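Calulex to switch Aguiar panel line to waterborne coating

Panel maker Calulex will convert the main finishing line at its Aguiar plant from a solvent-based topcoat to a waterborne system, the company said in a notice to customers. Conversion work starts in March. 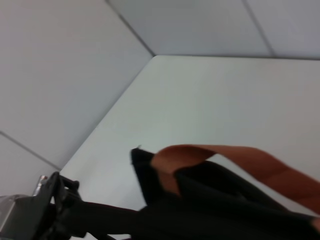
Light gray surfaces meeting at a corner. Pale matte colors are the first to change over.

The line coats flat panels for shelving, office partitions, counters and storage units. Calulex said the first group of finishes to move will be its whites and light grays, followed by the darker colors once drying times have been confirmed. Clear finishes will stay on the existing system for now and will be run on a smaller second line in the same building.

The new topcoat is a two-part acrylic supplied by Cleveck. It goes on by roller in two passes, with a light sanding step between them, and is dried in a heated tunnel that replaces the present flash-off zone. The tunnel will be 6 meters longer than the section it replaces, and one wall of the finishing hall has to be moved to make room for the outfeed conveyor.

"The chemistry was settled a while ago. Most of the work has been on air flow and humidity," said Divya Kurup, who heads process engineering at the plant. "Water leaves a film more slowly than solvent does, and it leaves at a different rate on a damp morning. We had to get the tunnel to a point where the operator does not have to think about the weather."

Trial panels were run on a pilot unit through the winter. According to the notice, the test program covered 661 panels, which were checked for adhesion, gloss, edge coverage and resistance to household cleaners. Adhesion results matched those of the current finish. Gloss readings on the light grays came out slightly lower, and Calulex has adjusted the published tolerance for those colors. Buyers who mix old and new stock in one installation are advised to order a sample first.

Edge coverage gave the most trouble. Early batches showed thin film along the trailing edge of the panel, where the roller lifts away. The plant changed to a softer roller and reduced the line speed on the second pass. Kurup said the slower speed will remain in place at startup and will be reviewed after the first full quarter of production.

Output will fall during the changeover. The line now finishes 820 panels per shift, and Calulex has not given a figure for the converted line. The company said it has built up stock of standard sizes, but custom sizes and special colors will have longer lead times until the work is complete. Orders already confirmed will be filled with the existing finish unless the customer agrees in writing to the new one.

Dollix, which buys finished panels for its shelving and cabinet ranges, said it does not expect delays in its own deliveries. "We moved our custom orders forward and we hold our own stock of the standard grays," said Graziella Orlandini, purchasing manager at Dollix. "The point we are still discussing is touch-up paint. The repair pens we sell today were matched to the old topcoat, and on the new one they dry shinier than the panel."

Calulex said a matched repair product is being tested but did not say when it would be available.

The change also affects how panels are packed. A waterborne film keeps hardening for several days after it leaves the tunnel, and panels stacked face to face too early can mark each other. Pallets will be held in a heated storage area before wrapping, with a foam sheet between faces in place of the paper now used. Installers are asked not to apply adhesive tape to finished faces during the first two weeks after the production date, which will be printed on each pallet label.

Cleaning instructions stay mostly the same - a soft cloth and mild detergent. Abrasive pads are still excluded under the product warranty. Alcohol-based cleaners, which were allowed on the old finish without limit, should now be wiped off promptly and not left to stand.

Solvent storage at the site will be reduced but will not end, as the second line still needs it. Edivaldo Coutinho, the plant's safety manager, said one of the two outdoor tanks will be drained and removed after the changeover. Rinse water from the new rollers will be collected and treated on site before discharge, and the treatment unit has a capacity of over 1,000 liters per day.

Operators will be trained in small groups before startup. Cleveck will have a technician at the plant for the first weeks of production to check viscosity and mixing ratios at the start of each shift.

Revised data sheets for the light colors will be sent to customers before the first shipments. Sheets for the dark colors will follow separately. Sample requests should be sent to the Aguiar sales office and must state the color code, panel thickness and intended use.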